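Steps, racks and baskets: fitting out a small snack table

6 min read

A snack table has more in common with a shelf in a shop than with a buffet. The goods are wrapped, they come in whatever sizes the makers chose, and most of them were designed to stand on a flat shelf between two others of the same kind. Put one of each on a bare table and the effect is poor. Low items disappear behind tall ones, round ones roll, and anything in foil slides as soon as its neighbour is lifted.

The usual answer is to add height at the back and containment at the front. Height comes from stepped stands and racks. Containment comes from trays and baskets. The choice between them depends on the packet, and the packet is where Atieno Shirima starts when she lays out refreshment tables for the meeting rooms at Telcombe.

Her method is to sort the stock by how it behaves when it is put down. Boxes with a flat base will stand. Jars and tubs will stand but turn, so that the label ends up facing the wrong way. Bars lie flat and are stable only if the shelf is deep enough to take the sealed ends. Bags do none of these things and have to be held up by something else, generally other bags.

"If it needs leaning on something, it goes in a tray," she says. "I don't put bags on a step. They look all right for one minute."

Stepped stands

The stepped stand is the piece that does most of the work. The common form is a set of clear acrylic levels rising from front to back, each with a low lip along the front edge. The lip matters more than its size suggests. Without one, a bar laid lengthways moves forward a little every time the one behind it is picked up.

Shirima uses a Jevska stand with a step depth of 100 mm, cut from 3 mm sheet. Jevska also makes a deeper version at 153 mm, meant for larger cartons, but it takes up a good part of a small table and leaves a wide strip of clear plastic in front of anything narrow. For mixed snacks she prefers the shallower step and accepts that a biscuit box will overhang.

Overhang is tolerable at one side of a stand and a nuisance at the front. A box of shortbread that projects past the side does not block anything. The same box projecting forwards hides the level below it, and the goods on that level are then found by feel. The test is to look from the height of a person standing at the table, since the view from directly overhead flatters every arrangement.

Clear stands have one drawback, well known to anyone who has cleaned them. The edges catch the light, and so does every fingerprint. Paper towels mark the surface over time. A soft damp cloth is enough for ordinary handling, and solvent cleaners should be kept away from acrylic altogether as they can cause fine cracking along the cut edges. 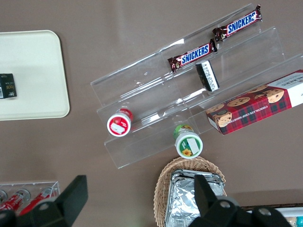
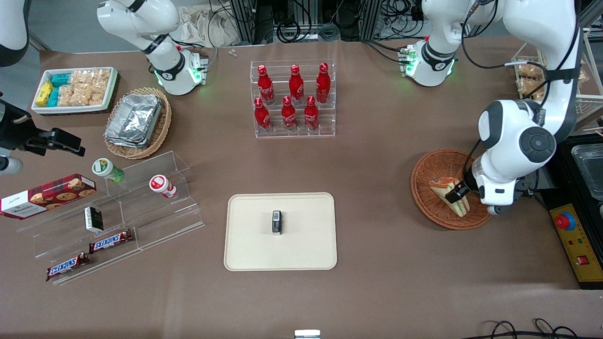 Stepped acrylic and wicker on the same table.

Bottle racks

Bottles should have a rack of their own. A stepped stand made for packets will carry a bottle, but a slim one has a small base and a high centre of gravity, and a knock at the cap is enough to send it over. A rack on two tiers keeps the back row visible above the front row and makes it plain which bottle to take first.

Racks are filled from the back. This sounds like a minor point and is regularly got wrong, with the result that the person restocking reaches over a full front row with a bottle in each hand. Chilled bottles are wiped before they go on the rack. Water runs down to the base, collects on the tier and leaves a ring that is slow to dry under the next bottle.

Labels should face forward. On a table used from both sides this is not possible, and Shirima turns the front row one way and the back row the other.

Baskets

Wicker looks informal but is fairly demanding. A round basket has a curved wall and a small flat floor, so the usable area is less than the rim implies. Square packages sit high in it and rest on their corners. Foil trays stack well if they are all of one size. Mixed sizes tilt, and the lids begin to lift.

Sandwiches are the better use of a round basket. Cut triangles can be set with the long side down and the filling outwards, leaning on the wall. The weave lets air through and also lets crumbs through, so a liner is advisable on any surface that cannot be wiped. The Piseck baskets used at Telcombe are supplied without liners. Plain greaseproof paper, folded twice and pressed into the floor, does the job and can be thrown away on Friday with the rest.

Loose ends of cane are worth checking for. They catch on thin wrapping and can open a sandwich pack along the seam. A pair of side cutters deals with them – trimming flush is better than tucking them in.

Trays

A shallow tray with rounded corners takes everything that is left over, and in practice that means bags and small packets. They are best filled in one direction, upright or nearly so, with the heaviest at each end to act as bookends. A half-empty tray collapses. When it falls below half, the contents should be moved to a smaller one or closed up with a folded napkin behind the last bag.

The table itself

Brown paper is a sensible covering for this kind of layout. It hides joins between tables, gives wicker and acrylic some grip and is cheap to replace. Amoah, which supplies the paper by the roll under stock number 3547, sells a coated grade as well. The coated grade resists spills but is noticeably more slippery, and stands move on it.

Position follows use. The rack and the sandwiches draw the most hands and should be kept apart. The stepped stand can go at one end, where people browse. Trays go behind, and the front edge is left clear by a hand's width for cups.

Setting out takes less time if the stands are put down first, with nothing on them, and adjusted until they sit square. Moving a loaded stand is possible – it should be slid by the base, with both hands, and never lifted by the top step.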